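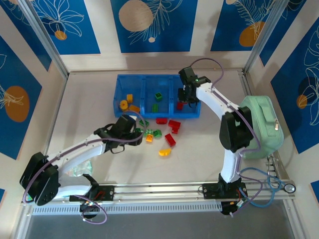 Grodlow will introduce automated sorting at its returns and refurbishment center in Burnitz, beginning in March. The questions on this page were submitted by employees during the planning period and have been answered by the Operations and Human Resources departments. They concern the Zilar sorting cells, in which two arms share one table and place loose parts into a divided bin. Toy building blocks, for instance, go into a blue tray with three compartments, with red, green, and yellow or orange pieces kept apart. The answers apply to all shifts unless otherwise stated.

Will any positions be eliminated?

No permanent position at the Burnitz center will be eliminated as a result of this project. The 34 employees now assigned to hand sorting will keep their current grade and rate of pay. Some will move to inspection, repacking, or cell operation. Temporary contracts will end on their stated dates and will be reviewed in the usual manner.

Who decides where I will be placed?

Placement is decided by the shift manager together with Selina Brunner, Human Resources. Each affected employee will be offered an individual meeting and may bring a representative. Preferences should be submitted in writing before the meeting.

What training is required to operate a cell?

Operators must complete 20 hours of paid training, including supervised work at the cell. Training is held during scheduled hours. Employees who do not pass the final check may repeat it once without loss of pay.

May I reach into a cell to remove a part?

Only after the cell has been stopped and locked out. This rule applies to supervisors and visitors as well. Plastic bags and other packaging should be removed under the same procedure.

Will the system be used to measure my performance?

Cell records show the number of parts handled and the number of stops. They are not linked to individual names and may not be used in annual reviews. Requests to change this policy must be submitted to Morag Kinnear, Employee Relations.

Will sorting targets increase?

The target for hand sorting remains at 200 parts per hour through the end of the introductory period. No target has been set for mixed teams.

How do I report a problem or a concern?

Equipment faults should be reported to the maintenance desk. Concerns about workload, posture, or noise should be sent to Eun-seong Cha, Occupational Health, and will receive a written reply.

Filed under: Employee Information / Workplace Changes

Related items
Lockout Procedure for Powered Equipment
Requesting a Transfer Between Departments
Shift Schedules at the Eynon Warehouse
Training Records: How to Obtain a Copy

Contact Human Resources | © 2018 Grodlow | Back to top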